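Home | News | Aircraft Owners | Training | Contact

Kokeris opens recurrent training scheme for private pilots

Tuesday, January 30, 2024

Kokeris has opened bookings for a recurrent training scheme at Vellitz airfield, aimed at licence holders who fly single-engine piston aircraft. The scheme consists of a ground session and two dual flights with an instructor.

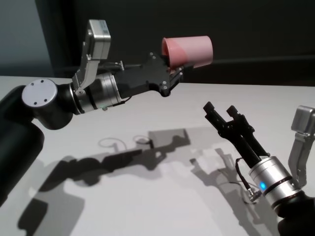 The ground session covers fuel planning, carburettor icing and radio failure. Each flight includes a simulated engine failure from 3,000 feet and a go-around started no lower than 203 feet above the runway. 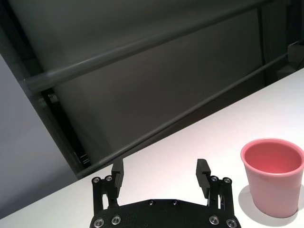
Fuel sampling is taught before the first flight. Pilots draw from each tank drain and check for water and sediment. A plain pink tumbler like the one at the right is unsuitable, as the sample must be viewed through a clear wall. 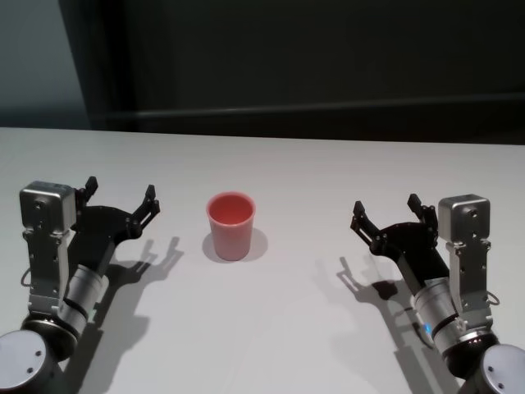

Cabin stowage forms part of the pre-flight check. Loose articles can foul the rudder pedals or the trim wheel. An open cup left upright on a flat surface, as the red one is on the white table, must be stowed before engine start.
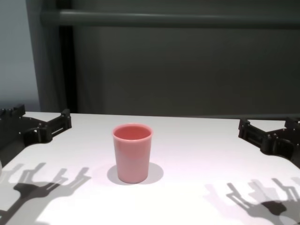

Course material was written by Aravind Poduval, head of training at Kokeris. Flights will use two aircraft supplied by Dierckx, and 64 places are available in the first intake.

Contact: Žofie Vávra, press office, Kokeris

Shares: 2 | Comments: 0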